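# Pikel Two-Arm Workcell: Method for Cable and Power Strip Tasks

The Pikel is a tabletop enclosure with 2 robot arms, supplied to research groups that study handling of cords, plugs and small electronics. This page sets out the collection method developed on the cell at the Dunstan laboratory in Jinville, together with the main result to date. It was last revised on January 17, 2025.

Both arms are mounted on a single aluminum rail at the open front of the enclosure, and each carries its own wrist camera. Operators guide the arms through a task from start to finish, and the joint positions and camera streams are stored together as one episode. The standard set for the power strip task is 500 episodes.
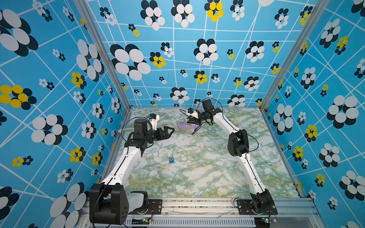 *Pikel cell, patterned walls and marbled floor, with the power strip at the rear of the work area.*

## Collection procedure

Surroundings are treated as a variable in their own right. Printed wall panels and floor sheets are exchanged between sessions, so that a policy trained on the full set cannot rely on one background to find the objects. The arms, the rail and the camera mounts remain fixed throughout.

Sessions are limited to 15 minutes per operator. Before each episode the small device and the cables are laid out by hand according to a printed start card, and the power strip is turned to the angle given on the card. Episodes that end in a dropped plug are kept and labeled - they are used in training the recovery step. 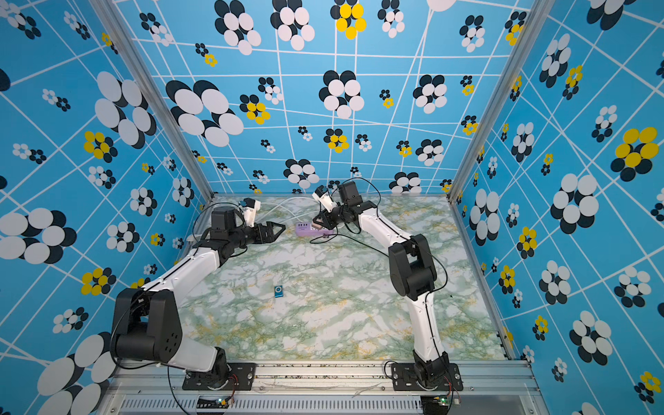
**Can the cell be used with objects other than the standard kit?**

Any item that fits between the open gripper fingers and lies within reach of both arms may be used, provided a start card is prepared for it and the wrist cameras have a clear view of the grasp point.

## Result

Two policies were compared in April. The first was trained on episodes recorded against one wall print, and the second on the same number of episodes spread across 5 prints. Both were then tested against a print that neither had met in training. The second policy finished the plug task more often, and the difference was greatest in the approach to the cable. Once a cable was held, the two performed at nearly the same level.

The laboratory attributes this to the wrist view. As an arm moves in, the walls and floor may take up much of what its camera records, while the cable itself is thin and frequently crosses other cables. Fast wrist motion adds blur, and blurred episodes are retained in the set without filtering.

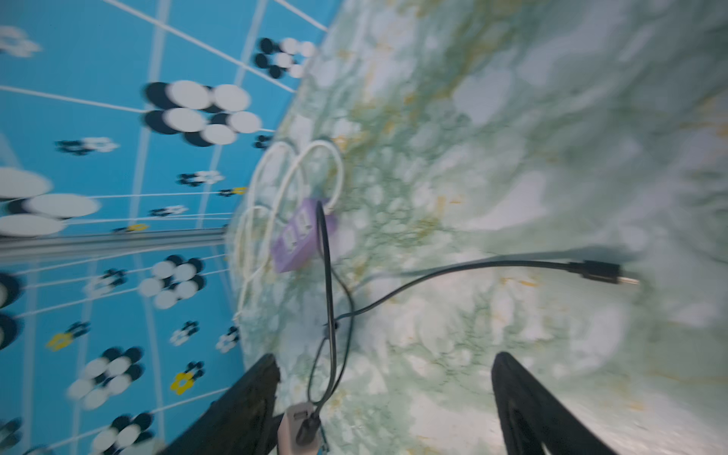
Angus Sutcliffe wrote in response to the April comparison that the gain should be credited with some care. In his view a change of wall print also changes the light reflected onto the floor, and the two effects ought to be tested apart before any claim is made about pattern alone. The Sillcombe cell, which has adjustable lamps, has been set aside for that test.

## Supplied with the cell

- Both arms, with grippers and wrist cameras
- Front rail and base mounting plates
- Wall panels and floor sheets in 5 prints
- Start cards for the power strip task
- Recording software and episode labels

Lamps are not included. Groups intending to repeat the April comparison should record the room lighting at the start of every session and note any change of floor sheet in the episode label. Requests for the start cards alone may be sent to the Dunstan laboratory in writing.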